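Chapter 6
Bins, Trays, and Loose Stock 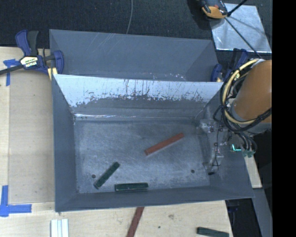

Most small parts spend more time waiting than being worked on. They wait after cutting, after painting, and again before assembly, and for much of that time they sit in an open bin. This chapter is about choosing the bin and keeping what goes into it in order.

A good bin for short bar stock is wide and shallow enough that a hand can reach the floor without scraping the knuckles. Sloping sides help. They let bars slide down to the floor when they are dropped in, and they make the bin easier to wipe out. A metal bin will scratch and scuff with use. Surface wear is no reason to replace one, but a split seam or a raised edge is.

Color is the simplest way to tell one kind of bar from another. In the Jadoon workshop, which we follow through Part Two, red bars and green bars are cut to different lengths and may share a bin as long as the count stays low. Noreen Orakzai, the stock clerk there, sets the limit at 24 bars. Past that, the colors go into separate bins - the sorting takes longer than the walk to the shelf.

By the end of the chapter you should be able to:

Choose a bin depth for a given bar length
Write a bin card with part number, color, and count
Check a mixed bin against its card
Decide when a worn bin should be taken out of use

6.1 Reading a Bin Card

Start with the part number. On the Jadoon cards it is always four digits, as in 2644, and it is written above the color and the count.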